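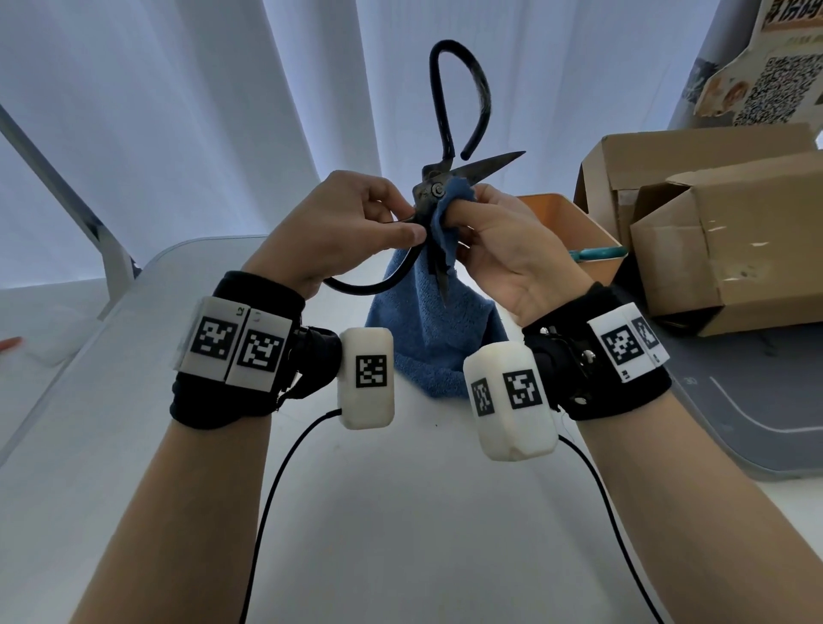
Chapter 20
Looking After Scissors and Shears

If you have worked through the earlier chapters in order, you will have a drawer of tools by now, and I would guess (because mine was just the same) that the scissors are the most neglected things in it. We cut cloth with them, then brown paper, then a bit of garden twine while we happen to be passing, and back they go without so much as a wipe. Old blades are very forgiving, bless them, but they do like some attention, and a few minutes with a cloth is the kindest habit you can get into.

Most of the trouble begins at the pivot. Fluff and old oil gather where the blades cross, so open the scissors a little way, take a good hold near the screw, and work a corner of towelling along the metal close beside it. Keep your fingertips on the flat of the blade and well clear of the edge. Dark, weathered metal is nothing to fret over, and you needn't try to rub it bright.

My own teacher, Ekkachai Bunnag, did his shears every August before the autumn sewing began, and he would not be hurried over it!

In this chapter we shall cover:
Wiping down the blades and the pivot
Choosing an oil, and how little of it to use
Adjusting a loose or stiff screw
Sharpening on a 1000 grit stone

Before you start, you will need an old towel, a small bottle of light oil and a good lamp.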